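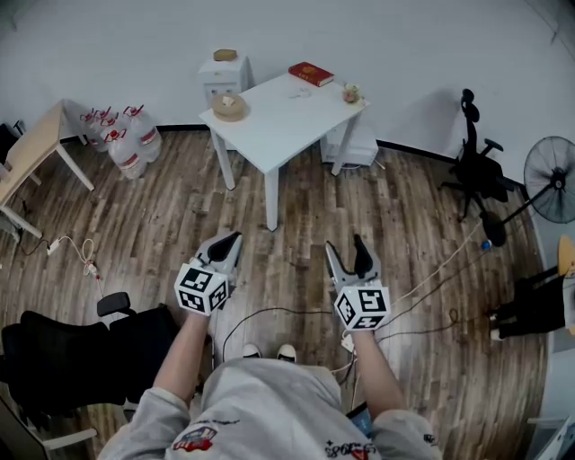 # Chapter 3: Where Do Averages Come From?

In August, the city of Darnville sent a leaflet to its residents. On the front, in green letters, it said that the average household used 145 gallons of water a day and that yours could use less. The leaflet had a cartoon faucet and a phone number. It did not say who had been counted, over what stretch of time, or what the city meant by "household."

Most people who got the leaflet threw it out. A few compared the number with their own bill and felt either smug or guilty. Selim Bilgin, a retired meter reader, wrote to the water office and asked how they got it. His letter is the reason we know anything about the leaflet at all, and the reply he received will keep us busy for most of this chapter.

You have met the mean and the median already, in Chapter 2. You can work them out and you know that a few large values will drag the mean upward. I am going to assume all of that. What I want to look at now is the stretch of road between the thing in the world and the number on the page, because that is where most of the damage gets done, and your calculator can't help you there.

## 3.1 The reply

The water office answered Mr. Bilgin in two paragraphs. The figure, it said, was based on a sample of 900 accounts. Total use was divided by the number of accounts, then by the number of days in the billing period.

That sounds fine. It sounds so fine that many readers would stop, and I suspect the person who wrote it hoped for exactly that. Nine hundred is a comforting number. But the size of a sample tells you very little until you know how it was picked, and the letter didn't say.

Mr. Bilgin wrote again. This time he learned that the accounts all came from the Baysal district, where newer meters sent their readings in by radio. The rest of the city was still read on foot, and those records were kept on paper and hard to add up. So the "average Darnville household" was an average Baysal household. Baysal has large lots and a good many lawn sprinklers. The older blocks downtown are mostly apartments, and plenty of those share one meter for the whole building.

Was anyone lying? I don't think so. Somebody needed a number, and the easy records were in one drawer and the hard ones in another. This happens all the time, in city halls and in universities, and I would ask you to get into the habit of looking for the drawer.

**Convenience sample.** A sample made up of whatever cases were easiest to get. It may resemble the larger group or it may not. Nothing in the sample itself will tell you which.

## 3.2 What counts as one?

Now look at the word "household." The water office divided by accounts. An account is a billing arrangement. It might cover one widow in a bungalow or a building with 11 apartments in it, and both go into the division as a single unit.

If you want to know how much water people use, you need people on the bottom of the fraction. If you want to know how much water buildings use, you need buildings. Accounts are neither, though they have the great advantage of already being in the computer.

Students often tell me this is nitpicking. Try it with small numbers, then. Suppose there are three accounts on a street. Two are single homes using 100 gallons a day each, with two people in each home. The third is an apartment building using 700 gallons a day, with sixteen people in it. Total use is 900 gallons. Per account, the average is 300. Per person, with twenty people on the street, it is 45. Both answers are correct arithmetic. A newspaper could print either one, and a newspaper with something to sell would know which to choose.

Notice too that the building looks like the water hog if you go by account, at seven times the use of its neighbors. Per person, its residents use less than 44 gallons while the people in the houses use 50. The story has turned around, and we haven't touched the data.

## 3.3 Averages with a sponsor

The second paragraph of the letter mentioned that the leaflet had been prepared "with the support of Hisa." Hisa sells low-flow shower heads. You may decide for yourself how much that matters.

I don't hold with the lazy kind of doubt that hears the name of a sponsor and tosses the number in the trash. A company can pay for honest work. But a sponsor does have a favorite answer, and when there are several fair ways to do a calculation — as there nearly always are — the favorite answer has a way of winning. The sprinkler season in Baysal runs through the summer. The billing period used for the leaflet was a summer one. A winter period was also on file.

Plultoto, a rival firm, later put out its own figure for Darnville, and it was a good deal lower. Its brochure argued that residents were already careful with water and needed only a better class of hose. I would not trust that one either. Its survey asked people how long they spent in the shower, and people do not know how long they spend in the shower.

## 3.4 Too much doubt

There is a danger in writing a chapter like this. Some readers will come away believing that all averages are rubbish and that one guess is as good as another. Valdir Magalhães, who taught me this subject, used to fail students for that attitude faster than he failed them for bad arithmetic. "You haven't found out it's wrong," he would write in the margin. "You've found out you don't know."

The Darnville figure has problems of selection, of unit and of season. It is still the record of real meters, and if you happened to live in a Baysal house with a lawn, it might be the best thing available to you. The work lies in saying what a number is good for. You can't do that by scowling at it.

In the sections that follow we will take each of the three problems in turn, starting with selection. You will need the table of billing records in Appendix B and some patience with it. The meter numbers are out of order in places, and I have left them the way the water office sent them.

Before going on, find one average in something you read this week and write down:

- who or what was counted
- what the total was divided by
- when the counting was done
- who paid for it

Leave a blank where the source doesn't tell you. Bring the page with you, blanks included. We will use it in Section 3.5.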